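4. Setting up the Baloyi 400 dehumidifier

4.1 Choosing a location

The Baloyi 400 is meant for basements, laundry rooms and enclosed crawl spaces with a solid floor. Put it on a level surface that can carry its full weight with the bucket filled. Carpet is allowed if the pile is short and the feet do not sink in.

Leave open space on all sides so that air can reach the rear grille. Keep curtains, stored clothing and cardboard boxes away from the top outlet. Close windows and outside doors while the unit is running.

CAUTION: Keep the unit upright. If it was carried or shipped on its side, stand it up and let it rest overnight before you plug it in.

4.2 Installing the casters

The four casters are packed in a bag inside the water bucket.

1. Pull the bucket straight out from the front and remove the bag.
2. Lay a folded blanket on the floor. Tip the empty unit gently onto its back edge and have a second person hold it.
3. Push each caster stem into its socket until it clicks. The two locking casters go at the front.
4. Set the unit upright and press both locks down.
5. Put the bucket back. The bucket light goes out when it is seated.

Note: Units sold with the Urnirus wall bracket have no caster sockets. Go to section 4.5. 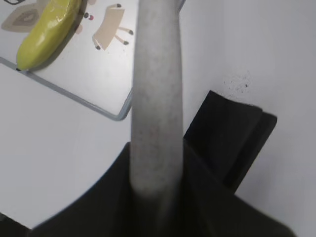
Dristden Home Products - Customer Support Department, Nustadstead

4.3 Connecting a drain hose

You can empty the bucket by hand or let the water run off through a hose. The hose is not included. Use an ordinary garden hose with a threaded female end, and cut it to length so there is no slack lying on the floor.

1. Turn the unit off and unplug it.
2. Unscrew the drain cap at the back and pull out the rubber plug behind it. Keep both parts. You will need them to go back to the bucket.
3. Check that the hose washer is in place, then thread the hose onto the outlet by hand. Do not use pliers.
4. Lead the other end to a floor drain. The hose must slope downward the whole way.
5. Plug the unit in, run it for an hour and check the connection for drips.

If water still collects in the bucket, the hose is kinked, blocked or higher than the outlet at some point. In rooms with no floor drain, use the pump kit, part number 1175. The pump kit comes with its own instructions.

CAUTION: Do not run the hose outdoors in freezing weather. Ice in the line will send water back into the room.

4.4 First start and humidity setting

1. Plug the cord directly into a grounded wall outlet. Extension cords and power strips must not be used.
2. Press POWER. The display shows the present humidity in the room.
3. Press the arrow keys to choose a level. A setting of 50 percent suits most basements.
4. Press FAN to pick high or low speed. Use high for the first few days in a damp room.

The compressor waits a few minutes after each start. The fan runs during this time, but no water is collected - this is normal.

Code E2 on the display means that the coil sensor has lost its connection. Unplug the unit, wait ten minutes and plug it in again. If the code comes back, contact Customer Support and have the serial number ready. It is printed on the label behind the bucket.

4.5 Wall bracket

Follow the template packed with the bracket and fasten it to studs only. Drywall anchors are not strong enough. Bracket-mounted units must be drained by hose, so complete section 4.3 before the first start.

Note: The filter should be rinsed before the unit is put away in October or whenever the season ends in your area. See section 6 for cleaning and section 7 for storage.

Form 119, revised August 10, 2018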